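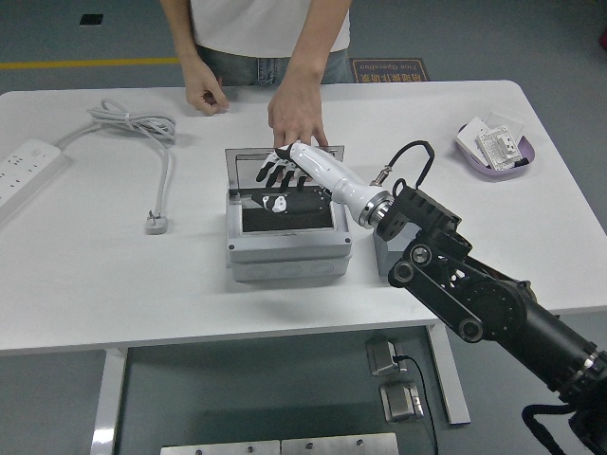

Stultosmont Robotics Open Day: Questions We Keep Being Asked

When is it and where do I go?
Tuesday, doors at 3 in the afternoon, at the Kernton building. Use the side entrance on Tremblay Lane. The front entrance has a nicer door, but it belongs to the dentist.

Do I need to book?
Yes, for the demonstrations. We take 15 people per slot and the talk in the upstairs room is open to anyone who can find a chair. Last June we had almost 200 visitors and rather fewer chairs.

What will the robot be doing?
Bench work, mostly: one arm with a fingered hand, working at a table on small electrical bits such as a plastic box with a hinged lid. If you were hoping for backflips, the leisure centre runs a trampolining class.

That sounds a bit slow. Is it?
It is slow. Opening a lid takes you no thought at all and has taken our team most of a year. Jocelyn Hiebert gives a short talk on why lids are hard, and people who came in sceptical have been known to stay for the second sitting.

Will it go wrong?
Probably, at least once per slot. We leave the failures in. Please don't clap when it drops something, as the programmers can hear you.

Can I shake hands with it?
No. Staff sometimes have their own hands right next to the robot's during a session, and they have been trained to do this. You have been trained to do your own job, which we wouldn't attempt either. There is a spare hand, not plugged in, on the Flendley table, and you may shake that as much as you like.

Is the mains equipment live?
The sockets used as demonstration pieces are not wired to anything. The power strips are, so mind where you put your tea.

Can I bring children?
Yes, from age eight, with an adult who is awake. Children ask the best questions and also press the most buttons, so the red one now has a cover.

How many times has it practised?
The log stood at 1,394 attempts when this page was last updated. Annick Boychuk keeps the log and will show you the bad weeks if you ask politely.

Is it going to take my job?
If your job is opening one particular box, very carefully, with an engineer standing by, we should talk.

Is there parking?
Four spaces, all taken by us. The bus stops opposite.

Can I take photographs?
Yes, without flash. Please ask before photographing staff.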